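Grusteck Wire Mesh Basket — Rectangular, Silver

2 min read

Print this page | E-mail to a friend

The basket that ends up holding everything. Rectangular, open top, silver wire mesh all round. Toys mostly, but we've sold them for scarves, dog gear, spuds, craft yarn, the lot. No lid, no lining, no wheels. You put things in it. You take things out.

Stock code 449 for the standard. Code 604 is the same basket sold with the Clakix cotton liner, see further down.

What it's like

Light when empty. Easy to lift full if you've been sensible, less so if you've filled it with books. The mesh is fine enough that building blocks stay put, though very small pieces (beads, doll shoes, the tiny studs off things) will find their way out, so put those in a bag or a jar first and then put the bag or jar in the basket.

Rolled rim. We run a hand along every one before it goes in the carton. If yours has a rough spot, tell us and we'll swap it, no need to send a long letter.

Keeps its shape. The older Strebel one we used to carry would bow out at the long sides once it was loaded up, and we got sick of bending them back. Grusteck's has a heavier wire at the rim and at the base and that's fixed it. Costs a bit more. Worth it.

Finish is silver colour only. We did ask about black and white. Maybe later in the year, maybe not.

Where it goes

Shelf, bench, table, bottom of the wardrobe, beside the couch. Flat base so it sits steady. It will mark a soft timber top if you drag it, so either lift it or stick felt dots underneath. Felt dots not included, any hardware store has them.

Fine on tile and carpet. Fine in the laundry. Not for outdoors — the coating is meant for inside use and we've seen what a wet winter on a verandah does to it. Rust spots, mostly at the corners, and they do not come off. Warranty doesn't cover that.

Not for the oven, not for the barbecue. Yes, we've been asked.

The liner (code 604)

Clakix make the liner for us. Plain unbleached cotton, ties at the corners, goes over the rim and folds down on the outside. Good if you're keeping knitwear in there, as a loose knit can catch on wire ends if it gets yanked. Cold wash, line dry. It'll shrink a touch in a hot dryer and then the ties won't reach, so don't.

Liner isn't sold separately at the moment. We know. Working on it.

Colours in the cotton vary batch to batch, some come out creamier than others. Not a fault.

Sorting a toy basket, since most of you are buying it for that

A few things we've worked out from having them in our own houses and from what customers tell us at the counter.

Heavy and hard at the bottom. Wooden cubes, metal tins, anything with corners. Soft toys over the top of that. If you do it the other way the plush gets squashed flat and the hard stuff slides off and lands on a foot.

Balls are the trouble. They roll to wherever there's a gap and then they roll out. Wedge them between soft things, or give them their own basket if you've got a lot of them.

Blankets last. Drape one over the end if there's no room, it looks alright and it's easy to grab. Knitted ones take up more room than you'd think.

Crinkly bags and ropes, tuck down the side. They come up with everything else if they're left loose in the middle.

Dog toys and kids toys — separate baskets if you can manage it. A lot of them look the same and neither party will respect the difference. We keep 2 at home for exactly this and it half works.

Tip the whole thing out every so often. Onto a sheet is best, then you can gather the corners and pour it back. Wipe the basket while it's empty.
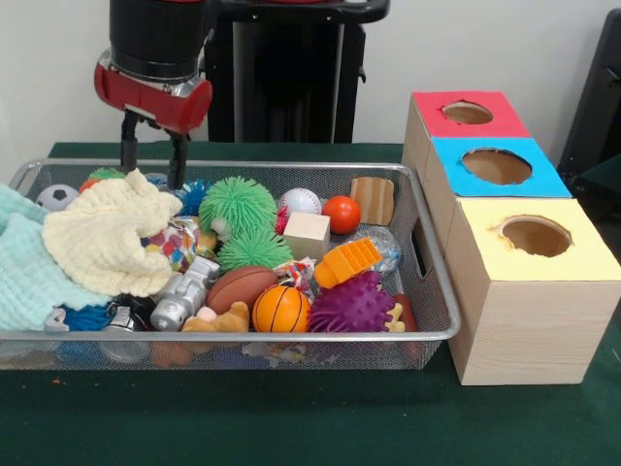
Don't overfill past the rim if it's going up on a shelf. On a table or floor it doesn't matter much, heap it as high as you like, but up high the top layer comes down on whoever reaches for it.

Cleaning

Warm water, drop of dish soap, soft brush for the mesh. Dry it straight after with an old tea towel, get into the corners. No steel wool, no bleach, nothing gritty. Dishwasher is a no, it won't fit in most of them anyway and the heat dulls the finish.

Fluff builds up in the mesh if you're storing plush or wool. Vacuum with the brush head does it. Or a dry paintbrush, if you've got one lying about.

Sticky label on the base comes off clean with a bit of eucalyptus oil. If you leave it on nothing bad happens.

Will it stack?

Empty, yes, they nest one inside the other. Full, no. There's no lip to hold the upper one and it'll sink into whatever's below. If you need something that stacks full, look at the Tenthorpe crates, they're solid-sided with a proper ledge. You lose the see-through sides though, and that's most of the appeal here. With mesh you can tell roughly what's at the bottom without digging for it. With a crate you're guessing or you're labelling.

Handles?

A rectangular handle opening cut into the end. Otherwise you lift it by the rim. We've had people thread rope or leather straps through the mesh just under the rim and that seems to hold for light loads. Do it at your own risk, we can't warrant a basket that's been dropped by its straps.

Safety stuff

Small kids shouldn't be climbing in or standing on it. It's a basket. Keep it off the edge of tables where it can be pulled down. Check the rim now and then if it gets knocked about, a bent wire end can scratch. Bend it back in with pliers or bring it in and we'll do it while you wait.

Not food safe for loose food. Potatoes and onions in their skins are fine, fruit that you peel is fine. Not for bread or anything unwrapped.

Delivery

Ships flat? No, sorry, it's welded, so it comes as a basket in a basket-sized box. That's why the freight looks high for one. Order a couple and they nest in the same carton, same freight. Three or more goes to a bigger box, we'll e-mail you the price before we charge it.

Pick up is free. Back door, not the front, ring the bell. We're usually there until 4 pm.

Returns

Change of mind, fine, if it's clean and unused and you've still got the box. You cover the freight back. Damaged on arrival, keep the packaging, send us a picture of the dent and we'll sort a replacment. Liners can't come back once they've been washed.

Warranty is 2 years on the welds. Normal indoor use. If a weld lets go just from being full of toys we'll replace the basket. If it's been run over by the car we'd like to hear the story but no.

Codes again

449 — basket only
604 — basket with Clakix cotton liner

Both in stock as of March. The lined ones tend to go first and the next lot takes a while to come in, so if it shows as unavailable leave your e-mail and we'll let you know. We don't use the list for anything else.

Also from Grusteck: the round version (smaller, deeper, better for yarn) and the long shallow tray that fits under most beds. Niether takes the liner. The tray is good for drawing gear and puzzles, less good for balls, sides aren't high enough.

Schools and day cares, ask for the trade sheet. Same basket, better price by the carton, and we can leave the box labels off if you're going to be recycling a pile of them.

Print this page | E-mail to a friend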